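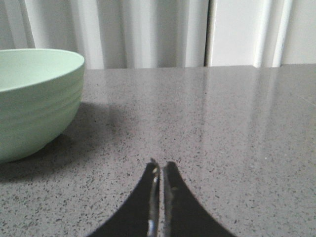 Nanstead Counters mailing list
Re: Haze on speckled gray slab after sealing

On Sunday the Skasik owner wrote:
> Top is polished gray with dark flecks. Since sealing I get
> pale streaks toward the back edge. Residue or reflection?
> Do I need to strip it?

Don't strip it yet. Streaks that shift when you move your head are reflection. Residue stays put. Check with a lamp held low, then wipe a 20 cm square with plain water and compare.

If it is residue, use Rind cleaner at 50 ml per liter and a flat cloth, no pad. Rinse twice. Urker paste is too coarse for a polished face.

Matte tableware makes a useful reference, as it gives back very little glare of its own. On my counter the light shows as one long patch with a soft edge, and the flecks beside it stay sharp.
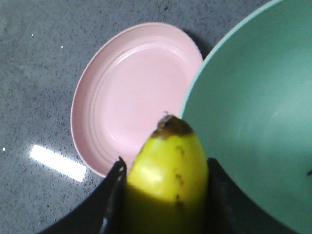

Pink plate and green bowl on the speckled top, glare at lower left.

Residue would blur the flecks outside the patch as well. Post your result with the sealer name.

Search this list: enter keywords Go

Recent threads
Sealer cure time in a cold kitchen (138 views)
Chip repair near the sink cutout
Urker paste on honed stone (558 views)

Last updated: February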